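Sat 26 June

In early to carry on with the planner for the two arms.
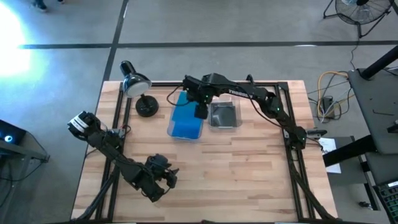
Why does the planner take so long on moves that look easy? Most of the time goes on collision checks, and it repeats the same checks every time it asks for a new path, even when nothing near the arms has changed.

I had suspected that since January but never measured it. Today I put timers round each stage and ran the Seston build against the saved log from last week. The log has 3,634 planning requests in it. Roughly 90 per cent of the time was in the collision checker. The smoothing step, which I'd been blaming, hardly shows.

So the morning went on a cache. It keeps the result for each pair of link and obstacle, and throws it away when either one has moved more than 8 mm. First version was wrong. I was comparing against the last position seen, so a slow drift never set it off. Changed it to compare against the position when the check was made. Obvious once written down.

Two tubs side by side are still awkward. With the gripper between them the model has them as one solid box, so the planner lifts out and comes back down for no good reason. Split them into separate shapes in the Calimlim config and the path got shorter. The walls are thin enough that I left the padding alone. The lamp is in the model as a plain cylinder, too fat at the top, and I'll leave that too.

Perception: clear plastic gives poor depth, as ever. The blue block comes through well and I used it to fix the pose of the bin it sits in. The other tub I typed in by hand. Must not forget that it's typed in by hand.

Raised the sample limit to 3,000 for the Wilell test and put it back after lunch. It made no difference to the hard cases and slowed the rest.

Replayed the whole log with the cache on. No path went through anything. One request fails that used to pass, the left arm folding back past its own elbow. Could be the cache, could be the new tub shapes. Saved the seed.

Monday: run that one with the cache off, then send the timings to Ondport. Also rename the timer fields, they are all called t.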